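Print this post | E-mail to a friend

Robots, bottles and my old job

So it's been four months since Planby brought the automation people in, and I keep getting asked if I still have a job. I do! It's a weird one, but I do.

I used to stock and tidy the bathrooms in our rental suites (shampoo up, towels folded, wipe the counter, next door). Now I spend most of my day at a desk going through practice runs in the simulator, tagging the ones where the hand does something dumb. There were 1,151 in my queue when I started. A bottle on its side is my least favorite thing in the world now, and I used to pick up 200 of them a week without thinking!
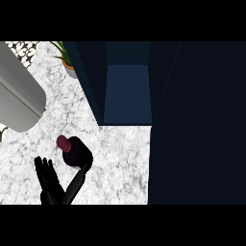 Katalin Antal, who trained me on the carts years ago, sits 2 desks over and is way pickier than I am. She'll fail a run for coming at the cap from a silly angle, and then we argue about it over lunch. I like that part. What I miss is walking around, and chatting with the laundry crew, who are still downstairs and think we've gone fancy. My knees are happier, my eyes are not. And the pay only went up a little, which I've mentioned to my boss (twice).

Next round starts in November, with drawers. Ask me then how I feel.

Recent posts
Tulik, my new favorite lunch spot
Shoes for people who stand all day
Moving week at Wesex

We use cookies to remember your settings. By reading on, you accept this.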